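Home News Research Industry Events Jobs Newsletter

Filed under: Robotics / Simulation / Manipulation

Method helps two-armed robots choose between camera views

9 Jul 2022

A robot that has to pick up a small object from a cluttered table gets a lot of conflicting information from its cameras. The one above the body sees the whole table but very little detail. The ones near the grippers see plenty of detail, and often little else. A method released this week by the robotics software firm Gradia tries to let the robot work out for itself which view to rely on at a given moment.

The method is called Brastent. It was developed and tested in Urio, the company's indoor simulator, on a two-armed robot with a gripper on each arm. In the tests described in the company's report, the robot completed 84 percent of its pick-and-place attempts with objects it had not been trained on. The same controller without Brastent, trained on the same data, did noticeably worse, with most of the gap coming from the smallest items.
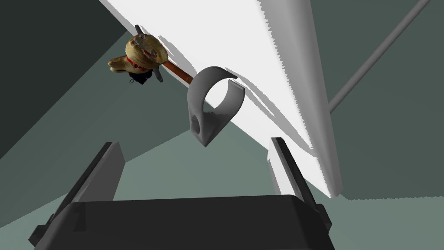

Image: Gradia / Urio simulator

Close views from the gripper are hard for a learning system to read. When the hand is near the work, one object may cover another, a flat surface can fill much of the view, and the angle of the room changes every time the wrist turns. Strong light on a pale surface washes out the edges that the system would normally use to judge distance. An object with a hole or a loop in it adds another problem, as the robot has to tell the object from whatever is showing through it.

Earlier systems usually feed all the camera views into one network and leave it to sort them out. Gradia's researchers found that networks trained this way tended to settle on the overhead view and pay little attention to the others, even in the last moments before a grasp, when the gripper view is the one that matters. The arm would arrive at about the right spot and close slightly to one side.

Brastent adds a small second network that scores each view several times a second. The score is based on how well that view predicted what the robot would see next. If the view from above predicts well while the arm is crossing the room, it gets most of the weight. As the gripper gets close and the arm starts to block the target from above, the prediction gets worse and the weight moves to the gripper view. No one has to label which camera is best, and the scoring network is light enough to run beside the main controller on the same computer.

The training set was made up of nearly 3,000 simulated episodes, recorded with people steering the arms remotely through the virtual rooms. The rooms differ in wall color, flooring, furniture and lighting. Some of the objects are plain modeled shapes and others have rough, scanned surfaces. The report says mixing the two kinds mattered more than expected. A controller trained only on smooth gray parts did poorly when given anything lumpy or patterned, and adding more episodes of the same type did not help much.
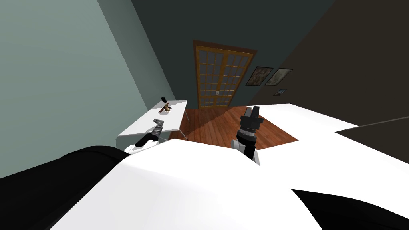
Reaching with one arm while the other is held clear is the simplest of the test arrangements. The harder ones call for both arms to work on the same table, where each can get in the way of the other and of the view from above. Results there were weaker. The report puts this down to the scoring network, which handles each arm separately and has no way of knowing that one arm is about to move into the other's view. A version that scores both arms together is being worked on.

The team also tried covering one view completely in the middle of an attempt, to imitate a camera failure. With Brastent, the controller usually slowed down and carried on with what it had left. Without it, the arm often kept moving toward the last place it had judged the object to be and knocked things over.

So far there are no results from a physical robot. Simulated images are cleaner than real ones in some ways and odder in others. Edges can look jagged, shadows do not always fall where they should, and the camera is never smudged or knocked out of place. Gradia says the view scores themselves should carry over fairly well, as they depend on how predictable a view is and less on how it looks, but that claim has yet to be tested.

Trials on hardware are to start at the company's Nalosham site. The plan is to rebuild two of the simulated rooms there, with tables of matching height and similar objects, and run the trained controller without any further training to see how much is lost. A second round would allow a short period of practice on the real arms. Results are due by March.

The Brastent code and the trained networks can be downloaded from Gradia's website for research use. The recorded episodes will follow once the company has finished checking the licenses on the scanned objects. Urio itself remains a separate product, although a limited version that can replay the test rooms is included with the download.

More in Robotics | Send us a news tip | Contact | Back to top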